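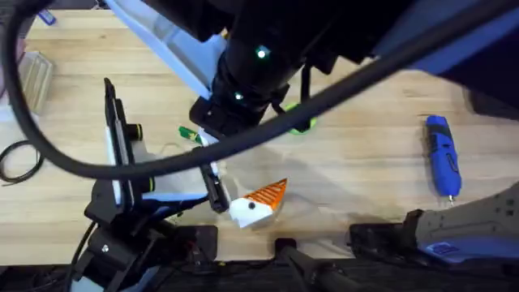 The two-arm bench with the orange and white wedge out.

Flellero: tabletop dataset, student release

Flellero is what the Zokmont student robotics club made instead of a competition entry. We missed the competition deadline in January and had a table, two arms and a strong sense of grievance. The result is 2,849 short episodes of small objects being picked up, put down and, in a respectable share of cases, nudged gently out of reach.

What is in it

Each episode has video, joint positions for both arms, gripper opening and a one-line instruction. Instructions were typed by whoever was driving, so expect "put green thing in the pot" next to "place the spool in the pot." We fixed the spelling and left the personality.

There are 20 tasks. Objects are the sort of thing that lives in a club drawer: a lime-green spool, a small pot with green plastic leaves sticking out of it, wedges, film, odds and ends. The drawer is not included.

Folders

episodes/ one folder per episode, numbered in recording order
tasks.txt task names and instructions
splits/ train and test lists
wanigasekara/ conversion scripts, named after the prize we did not win

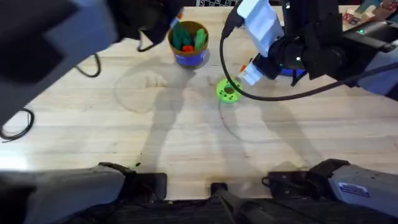
Both arms share one table, so a lot of the driving is really about staying out of the other arm's way. The "bimanual" flag is set when both grippers touch an object. It is not set when they touch each other, though we did discuss it.

Known problems

Shadows move when the arms do. Models trained on early versions took a keen interest in them.

Cables cross the work area. We reroute them between sessions and they do as they like.

Task 8 has two different start positions under one name. Please filter on the start_pose field until the next release.

Success labels were given by the driver, who was rarely a harsh judge.

Loading

Run pruder_load.py with the path to the episodes folder. It needs 4 GB of memory and will say so, at length, if it doesn't get it.

License

Free for class and research use. Bug reports are welcome through the issues page, which we read on Sunday.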